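Keeping Concert Shirts, Records and Tour Paper in Good Shape
By Heather Whitelaw
Updated 11/14/24

Most music memorabilia is made of cheap material. Tour shirts are printed quickly, programs are glued instead of sewn, and ticket stubs are often thermal stock that darkens with heat. The methods below are for ordinary household storage of items that still get worn, played or looked at. Items with real resale value should go to a conservator.

Shirts

Turn the shirt inside out and wash it in cold water on the gentle cycle. Use a liquid detergent without bleach or optical brightener. Skip fabric softener, which leaves a film on plastisol prints and can make them tacky over time.

Do not tumble dry. Lay the shirt flat on a towel or hang it over a padded rail by the middle, so the weight of the wet cotton does not stretch the shoulders. Iron from the inside only, on low. A print that has already cracked cannot be repaired at home, and heat-pressing it under parchment tends to transfer ink to the parchment.

For storage, roll the shirt loosely with a sheet of acid-free tissue against the print. Folded shirts crack along the fold line first. If folding is unavoidable, refold along different lines every July, or whenever the winter clothes get moved.

Signed shirts should not be washed at all. Most signatures are in permanent marker, and permanent marker on cotton is not permanent.

The room itself

Dust in the listening room ends up in the grooves. Wipe hard surfaces before handling records, starting with whatever the sleeves will be set down on, and let them dry completely. Vacuum upholstery with a brush attachment the day before if you can, since vacuuming puts fine dust back into the air for several hours.

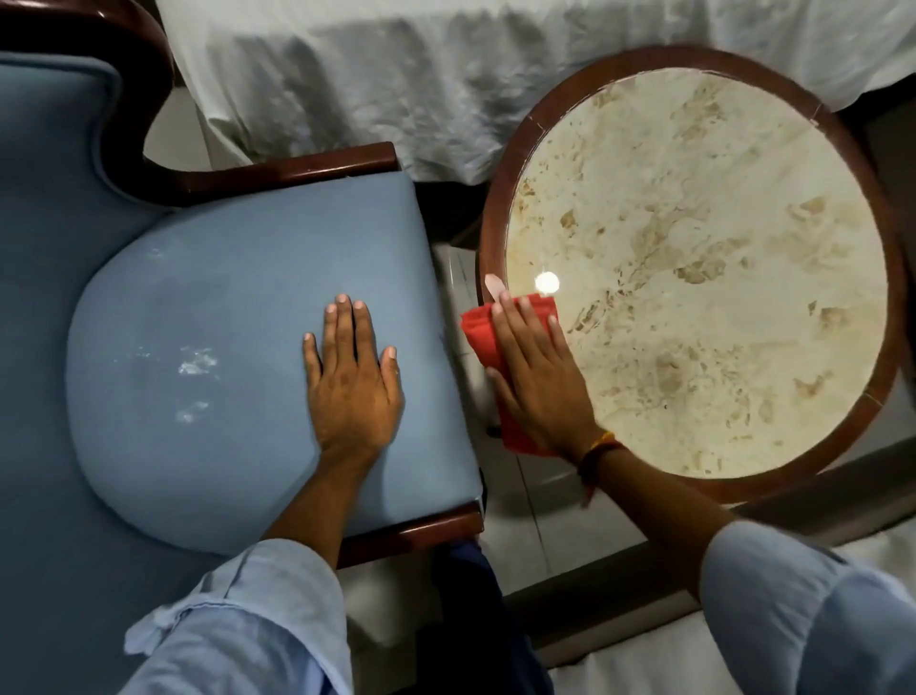

Side table and armchair, with a red cloth.

Stone tops need a pH-neutral cleaner. Vinegar etches marble, and the dull spot that results has to be repolished. I use Ostow concentrate, two capfuls to a bucket, and go over the surface again with plain water.

Records

Handle by the edge and label only. Before each play, hold a carbon fiber brush lightly on the turning record for 2 revolutions, then sweep it outward toward the edge. Pressing harder moves dust deeper into the groove.

Wet cleaning is for secondhand records and anything with visible fingerprints. Use distilled water with a small amount of record-cleaning surfactant. Dish soap contains fragrance and dye and leaves residue. Work with the grooves, keep the label dry, rinse with distilled water, and stand the disc in a rack until no moisture is visible. Do not return it to the old inner sleeve. Fit a new polyethylene-lined one.

Shelve records upright and snug enough that they do not lean. Shelves deserve some attention here: a full run of LPs is heavier than most bookcases are rated for. The Skallis unit I use has a center divider every 18 inches, and nothing on it has bowed in nine years. An older Kornholm bookcase of the same width sagged and had to be given over to paperbacks.

Picture discs and colored vinyl get the same treatment. Keep them out of display frames that face a window.

Cases and jewel boxes

Cracked CD cases can be swapped without touching the inserts. Slide the booklet out first, then flex the back panel at one corner and lift the tray. Old price stickers come off with a hair dryer on low and a plastic scraper. Digipaks are coated cardboard, so keep heat and solvents away from them.

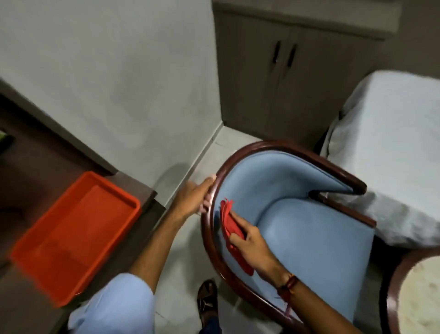

Wiping the inside of the chair back.

Posters and programs

Store posters flat if there is space for them. A flat file drawer is ideal, and a rigid portfolio under a bed is adequate. If a poster must be rolled, roll it around the outside of a wide acid-free tube, cover it with tissue, and put the whole thing inside a larger tube. Stuffing a poster down the inside of a mailing tube damages the edges.

To relax a rolled poster, lay it face down on clean blotting paper, cover it with another sheet, and weight it evenly with books. Leave it for several days. Steam is not recommended; inkjet reprints run.

Remove paper clips, rubber bands and staples from programs where possible. Staples that are already rusted should be opened from the inside with a thin blade and lifted straight out — pulling them from the front tears the cover.
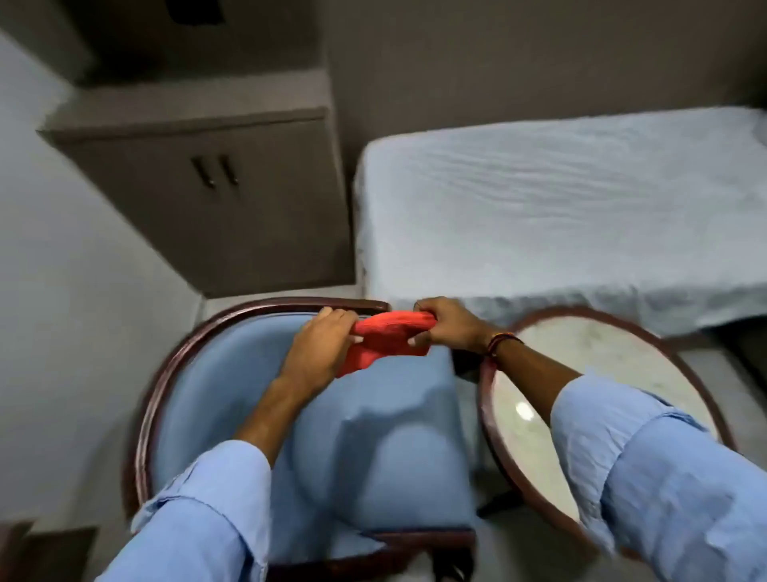 Never laminate a ticket stub. The heat turns thermal tickets black, and the process can't be undone. Put stubs in polyester or polypropylene sleeves, in an album with the pages held upright. Avoid PVC pages, which can be identified by a strong shower-curtain smell. Scan thermal tickets as soon as you get home, because the text fades even in the dark.

Light, heat and damp

An interior closet is better than an attic, a basement or a garage. Keep boxes off the floor and away from exterior walls. Nearly two gallons of water came through a window well in my basement during one storm, and the only box affected was the one standing on the concrete.

Framed items should have UV-filtering glazing and a mat deep enough to keep the print off the glass. Check the back of each frame once a year for insects and loose tape.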